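14 November 2022

**Handout: drinks and table setup**

Put a bottle of water and clear cups out before class. Keep the label on the bottle and close the cap between pours.
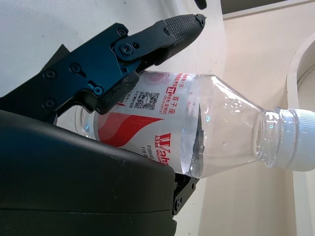

Colton Poirier asked whether 500 ml is enough for one table. It is — some 400 ml gets poured, and the rest stays in the bottle.

## Clearing the room

Padded furniture stays by the wall. Wipe it with a damp cloth, no spray.

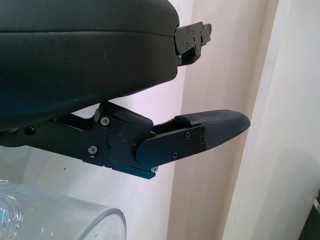
Seams need a second pass. Let them dry for 30 minutes.

## Tabletop

1. Wipe off smudges.
2. Set out the cups.

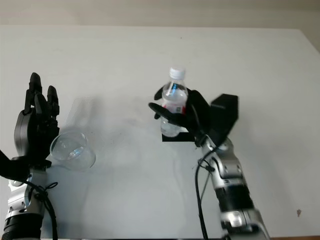 3. Pour slowly and stop below the rim.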